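Two arms keep pulling more than one bag from the crate
Posted by teltico_learner in Student Projects

Hello all. Our club is preparing the parcel task for the Trorkholm competition. The left arm must take one parcel from the green crate and bring it to the scan pad, label up. We get 60 parcels per round.

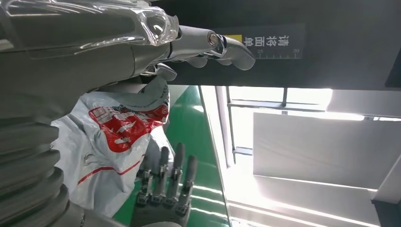 With boxes we have few problems. With soft bags, the fingers often close on two of them. Our team, Gider, tried a slower speed already. What should we change first?

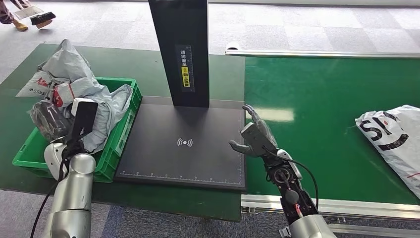 Black parcel in the left gripper, scan pad still empty

shawky_fan
Do not fill the crate so high. We started with 25 bags and it was much better. Then:

1. Pick from the top of the pile, near the middle.

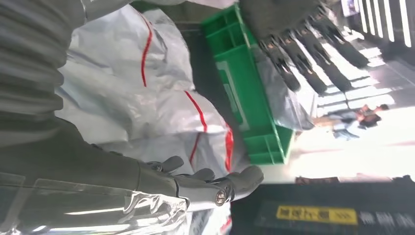
2. Lift a little, wait, and compare the weight before you move to the pad.

marrow88
use suction maybe

old_bench
I agree about the weight check. Also look at how deep your left arm goes.

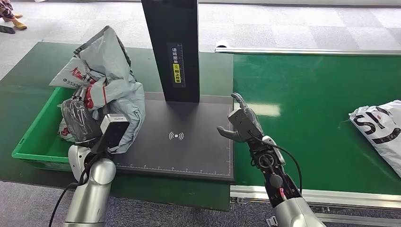

We set a limit on the depth and repeated the pick 1,000 times over July. Change one setting at a time, or you will not know which one helped.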